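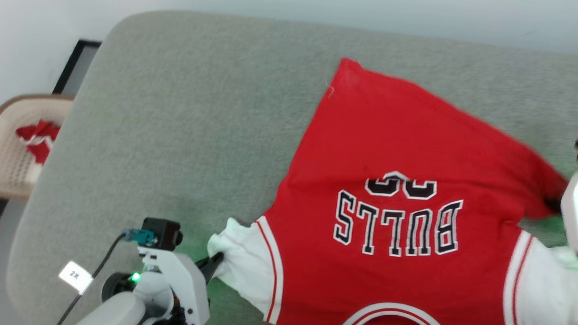

Der Favton-Support meint dazu, Sauerteig müsse bei 6 Grad im Kühlschrank problemlos eine Nacht durchhalten, und ob ich denn sicher sei, dass mein Ansatz überhaupt reif war. Ja, bin ich! Der Ansatz verdoppelt sich brav, nur das Brot wird flach wie ein Fladen (lecker, aber eben flach).

**Ticket:** Roggenmischbrot geht im Favton-Backautomaten nicht auf
**Status:** offen
**Gerät:** Favton, gekauft 2018

## Was ich bisher probiert habe

- Mehl gewechselt: 700 g von der Ulham-Mühle statt dem vom Discounter. Riecht toll, Ergebnis leider gleich.
- Knetzeit verlängert, da wurde der Teig nur klebriger und hing mir überall am Haken.
- Programm 2 statt Vollkornprogramm. Kruste viel schöner, Krume unten immer noch speckig.

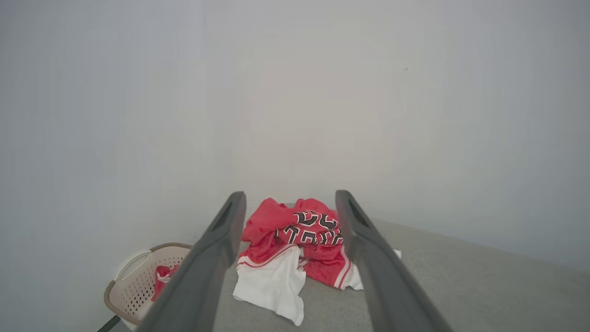 - Teig von Hand geknetet und nur im Automaten gebacken. Und siehe da, deutlich höher! Deshalb tippe ich inzwischen auf die Gehphase, die Form fühlt sich da nämlich fast kalt an.

## Nachtrag, 2023-09-04

Habe ein Thermometer reingehalten: in der Gehphase wird es innen kaum wärmer als in meiner Küche. Könnt ihr mir sagen, ob man die Heizung einzeln prüfen kann? Bis dahin lasse ich den Teig im Backofen mit Licht gehen, das klappt prima.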